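8/1/20

Up at five because the bread wouldn't wait. I had left the dough in the fridge overnight and it had pushed the lid half off the bowl. I shaped two loaves and put one in the oven while the other rested on the counter. The first came out flat on one side where I'd set it too near the wall of the oven. The second was fine. I ate the heel of the bad one standing up, with butter, and wrote up the route for the day.

I am on week nine of walking every street in town. I have the big paper map on the closet door and I go over each street with an orange marker when I get home. The rule is both ends and all of the middle. A cul-de-sac counts only if I go to the back of it. I made up these rules myself in June and I have broken them once, on Alder Court, where there was a loose dog. I still owe Alder Court.

Today was the east side between the rail cut and the water tower. I parked by the closed-up laundry and started at 6:40. It was already warm. The streets there are named after trees until you get to the old brickyard, and then they are named after the daughters of whoever owned it. Clara, Edith, Lucille, Mae. Mae Street is one block long and has three houses and a boat.

The sidewalks are bad past Lucille. The roots have lifted the slabs and the city has ground down the edges on some of them and left the others. I walked in the road for most of it. A man was watering tomatoes in a row of paint buckets and he asked if I was from the census. I said no, just walking. He said they had sent him the form twice. We talked across the road for a few minutes. He gets good tomatoes from the buckets but has to water morning and night. His peppers did nothing this year, and mine haven't either, so that made me feel better.

At the brickyard I went along the fence to see if the path on the map was still there. It is, but it's grown over with sumac and I got through about half of it and turned back. I have marked it in pencil. I think it will be easier after frost. If I'm still doing this in December I will try it then, with long pants.

I had the step counter on. It said 3,472 when I stopped for water at the church steps, which seemed low, and I found I had put it in the wrong pocket, where it misses steps when I go slow. I moved it over. I don't care much about the steps. I care about the orange on the map.

The church has a sign out front with the service times taped over and a phone number to call in and listen. Somebody had put a planter of marigolds on each side of the door. I sat there and ate my sandwich at 8:15 in the morning. Ham, too much mustard.

After the church I did Harmon, Harmon Place, and the piece of Ninth that doesn't connect to the rest of Ninth. On the map it looks like a mistake. On the ground there is a retaining wall and a set of concrete stairs between the two parts, with an iron handrail that has been painted green many times. I went up and down the stairs so that I could say I had done it. From the top you can see the water tower and a piece of the river. I didn't know you could see the river from there. I've lived in this town for 20 years and I had never been on those stairs.

Went home by way of the hardware store. Needed a new marker and they had only blue, so I bought picture hooks and left. Dymphna called while I was in the lot and we talked with the windows down. Her knee is better. She wants to come along on one of the flat ones, and I told her the streets behind the school are flat and have shade. We set it for next week, early. She asked how many streets were left and I said I hadn't added it up. I said the map is more than half orange, and that's as close as I can get.

Listened to a podcast on the drive and most of the way through the dishes. It was on the history of street numbering, and slower than I'd hoped. There was one good part on towns that numbered houses by the order they were built, so that the mailman had to know them all by heart. I would like to see a map of one of those.

Afternoon was too hot for anything. I closed the blinds, did the orange for today with what was left in the old marker, and slept in the chair until nearly four. My left heel is sore. I think it's the socks. I put the thick ones in the wash and will wear the others tomorrow.

Supper was beans and the good loaf. Called Colm to ask if he remembered when the brickyard closed, and he thought it was the year of the flood but wasn't sure. He said his uncle drove a truck for them and used to bring home seconds, and the whole back patio was built out of them, no two the same color. I'd like to go look at that patio. It's on Birch, which I did in the second week, and I walked right by it.

Tomorrow: Quarry Road as far as the bridge, and both sides of the loop. Alder Court if the dog is in.

12 shares
3 comments
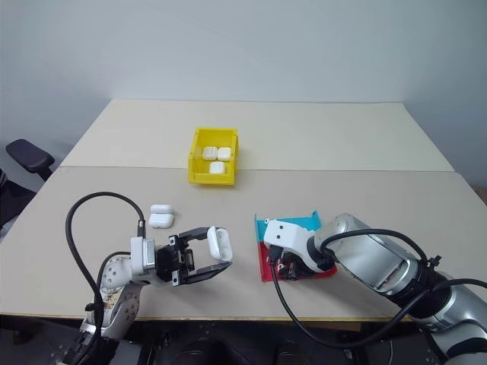

Natsumi Sugiyama wrote that the stairs on Ninth used to run all the way down to the mill, and that the bottom flight was still there when she was in grade school, behind the tire shop. She walked them every day with her sister and says the handrail was red then. She also said to try Quarry Road from the bridge end, so the hill comes first while it's cool.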